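The Palden Wool Felt Table Cover

Gray, 5 mm thick, sold by the running foot
Item 313

I started stocking this felt because I got sick of my own workbench. It's an old door on trestles, it booms like a drum every time I put a screwdriver down, and anything small rolls straight off the back. My friend Catriona Laing had a length of felt left over from a window seat and said try this, and well, I never gave it back! The one I sell now comes from the Ivanyshyn mill and it's a bit denser than hers, which I like better for a work surface.

It goes down flat, it's kind to your elbows, and it cuts with ordinary kitchen scissors (do use your good ones, though, the cheap pair I keep in the shop chews the edge). I've got it on the sewing table, the packing bench and the shelf where the cat sleeps.
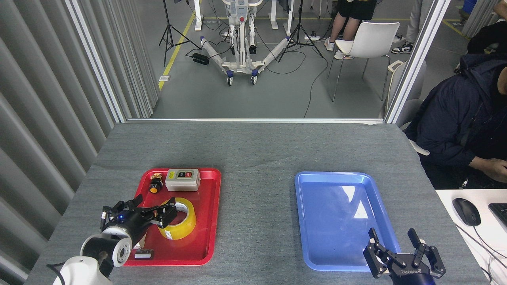 Will it stay put without glue?

On a painted or raw wood top it grips fine by its own weight. On glass or a shiny varnish it can creep a little, so I'd run a strip of double-sided carpet tape along the front edge and leave the rest loose. That way you can still lift it and shake out the crumbs.

Now, sizes. The roll is 313 centimeters wide as it reaches me, which is far too much for anybody's van, so I slit it down to two widths before it goes on the shelf. Narrow suits a desk or a hall table. Wide will do a proper dining table with enough to hang over the sides. If your table is round, tell me the distance straight across and I'll cut you a square with a few inches spare, and you can trim it at home with a pencil and a bit of string.

Care is easy. Vacuum it with the brush head, dab spills with cold water, and please keep it out of the washing machine. Gillespie Ritchie over at the Mitilton shop put his through a warm cycle and now has a very thick placemat.

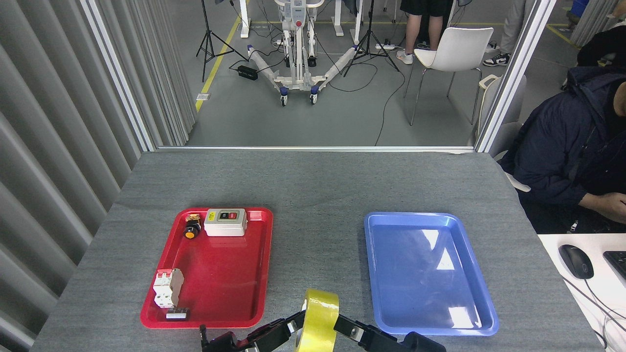
It does shed for the first couple of weeks, I should say that too. Little gray fluff, mostly on dark sleeves. A once-over with a lint roller before you start using it takes care of most of it, and after that it settles down nicely.

Price is $17 a foot for the narrow and $13 more than that for the wide. Offcuts live in the basket by the door in Eswood and they're $5 each, whatever the size, so come and have a rummage if you only want something to go under a lamp. I'm expecting a charcoal in November, and if you'd like a swatch of that one, drop me a note and I'll put it in the mail when the roll gets here.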